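Clearing and Cleaning a White Work Table

I love a white table for small jobs! You drop a tiny screw and there it is, you don't have to crawl around with a flashlight. The catch is that a white top shows every bit of pen, grease and coffee, so over the years I've collected a few habits that keep mine usable.

Start by taking everything off. I mean everything, even the stuff you think lives there. Mine goes onto an old baking tray, and little parts go into a muffin tin so they can't roll (Retno Nair gave me that idea and I've used it ever since). Then dry dust first with a soft brush. If you go straight in with a wet cloth you just make gray paste.

For everyday grime, a drop of dish soap in a bowl of warm water is plenty. Wring the cloth out well, wipe toward you, then go over it again with plain water and dry it with a towel. Matte tops love a towel – they dry streaky if you leave them to the air.

Pen and marker need a bit more patience. Dab a little rubbing alcohol on a cotton pad, try it on a hidden corner, and hold it on the mark for 30 seconds before you rub. Two light passes beat one hard scrub, which can leave a shiny patch you'll see forever.
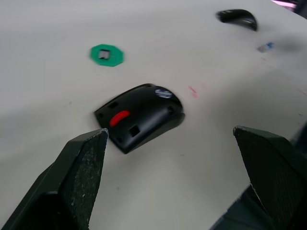 Red ink is the stubborn one, by the way. It likes to spread out into pink, so work from the outside of the mark toward the middle and switch to a clean bit of pad every time you lift it.

While the table dries, do your computer mouse too! Unplug it or switch it off, wipe the shell with a barely damp cloth, and run a dry toothpick along the seams. Glossy black plastic shows every fingerprint, so finish with a glasses cloth. Any openings in the shell get a dry brush only, no liquid.

Put back what you'll use today and leave the rest on the tray until tomorrow.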